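The worktop that was meant to last for ever

The man in the showroom wanted me to stroke it. "Go on," he said, and I ran my palm along a slab he called Gammont Dawn, priced at more than I paid for my first two cars. It was cool and smooth, like the thing in my own kitchen, a patterned surface I have been meaning to replace for 11 years.

Marble, or the look of it, is back. It never went very far. Every few years the trade announces its return, usually in February, when people have paid off Christmas and started to dislike their kitchens. This time the pitch is permanence. Buy the right slab, we are told, and you will never buy another.

I have heard that before. My mother heard it about laminate.

Craig Ritchie has been fitting worktops for most of his working life and is unimpressed by the word "lifetime". He read me the guarantee that comes with one popular range from Plokar. It covers the slab. It leaves out the joints, the sealant, the edges, heat marks, anything caused by lemon juice and anything caused by moving house.

"So what's left?" I asked.

"Spontaneous collapse," he said. "You'd be well covered for that."

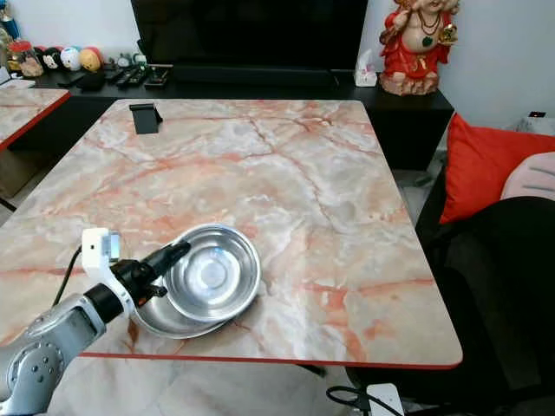

Real marble stains and etches, as anyone selling the alternatives will tell you within a minute of meeting you. Vinegar dulls it. Red wine gets in if you leave it overnight. The people who love it call this patina, a word I notice is never used about carpets.

The alternatives have troubles of their own. Printed patterns can repeat, and once you have spotted the same vein twice you will see it every morning until you move. Resin can scorch under a hot pan. Grivix, whose brochure runs to 162 pages, gives 4 of them to cleaning and most of those to things you must not use.

Gillespie Dow, who deals in reclaimed stone from a yard behind the Munro bakery, thinks we are asking the wrong thing of a flat surface. He sells old shop counters, chipped and ringed, to customers who then ask him to polish out the rings. He charges them for it, and says the work pays for his van.

I asked him which material he had at home. Pine, he said, and he sands it when it looks bad.

The showroom has rung twice since my visit. There is a discount, apparently, if I decide by the end of the month, though the man could not say what would happen to the price the morning after. I have asked him to send me the guarantee in writing, all of it, with the exclusions. So far I have had another brochure.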